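Robot trial at Jolberg paused after grip fault
By Philomena Hennessy
February
32 shares | 18 comments

I had a nice quiet afternoon planned, and then Cameron Yule called to say the flat-pack robots at Jolberg had been switched off, and did I want to come over and hear why. Of course I did! I've been writing about that place on and off since the first two-armed machine was bolted down there, and I have a soft spot for it.

So, the short version. A little after 2 p.m. one of the robots was working on a piece of white plastic furniture when its right gripper let go. It wasn't told to let go. The leg it was holding swung down, clipped the edge of the table and went skidding across the tiles, and it stopped a couple of steps from Faustino Chávez, who was on his way over with a box of spare screws. He wasn't hurt. He told me he jumped "higher than I have since high school," and then he hit the stop button, and everybody in the room got very quiet.

Souad Kettani runs the trial, and she didn't try to wave it away, which I appreciated. She pulled up the log for me (I understood maybe a third of it) and pointed to the line where the right hand reports its grip force. For a moment the number goes to zero and then comes right back, as if the hand had blinked. The software sees a zero and decides the hand must be empty, so it opens up to get ready for the next part. Except the hand wasn't empty.

Her best guess is the cable. Each gripper has one running back along the arm, and it gets bent and unbent all day long as the wrist turns over. The one on that right hand had been through nearly 2000 grips, and when Cameron wiggled it near the plug, he got the same zero on his laptop. I watched him do it – wiggle, zero, wiggle, zero – and it was kind of unnerving how little it took.

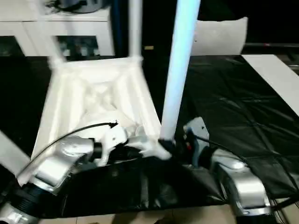
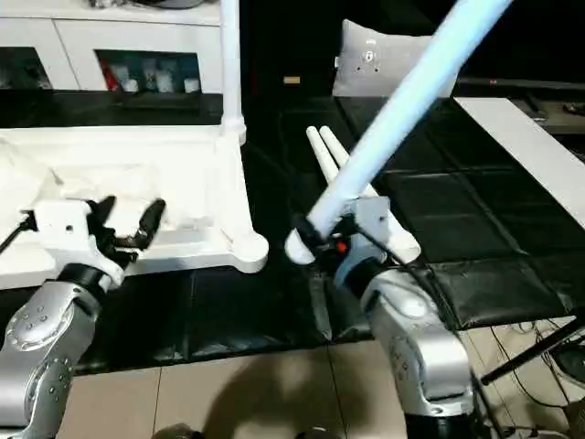
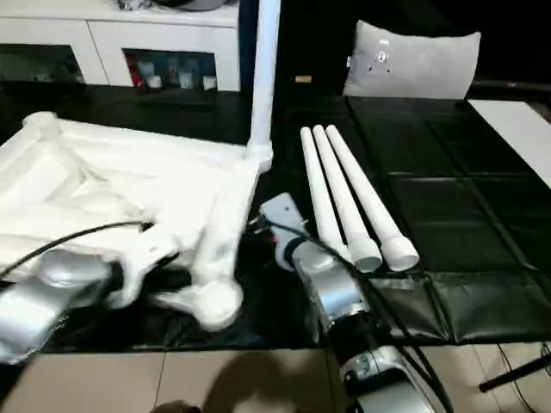
Two-armed assembly work with white plastic parts at Jolberg.

The grippers come from a supplier called Prodon, and Souad says she's sent them the log and asked for new cables with a stiffer sleeve at the plug end. No answer yet when I left, but it had only been a few hours. The arms themselves are fine as far as anyone can tell.

What bothers her more is the software part, and I'm with her on that. A cable is going to wear out sooner or later. A robot that drops what it's carrying the second it loses a signal is a different kind of problem, and she wants it to freeze and hold on instead. Angus Strachan, who wrote most of the code that does the gripping, was already working on it when I stuck my head in. He has it waiting for several bad readings in a row, and then stopping both arms with the fingers closed and calling for a person. He was pretty glum about the whole thing. "It should've been in there from the start," he said, and went back to typing.

I asked Faustino if he'd been inside the line on the floor that you're supposed to stay behind when the arms are moving. He hadn't been! He was a good step outside it, and the part slid right past the line anyway. So that's getting changed too. They're going to move the line farther out and put up a low barrier on the side people walk past, and until the barrier shows up the arms will only run at half speed with one person standing at the stop button.

There's a second site in all this, over in Cowie, with the same grippers doing the same sort of work. Souad called them before she called anybody else, and they shut down for the rest of the day to check their own cables. One of those had a crack in the sleeve as well, though it hadn't thrown any zeros that they could find.

A visit from the Nirkesach people, who are thinking about putting in a robot of their own, has been pushed back. Cameron says he'd still like them to come, and he wants to show them the bad cable.

Souad expects to be running again once Angus's change has been through its tests, including one where Cameron unplugs the hand on purpose in the middle of a lift. I've asked to be there for that one – behind the new line, please.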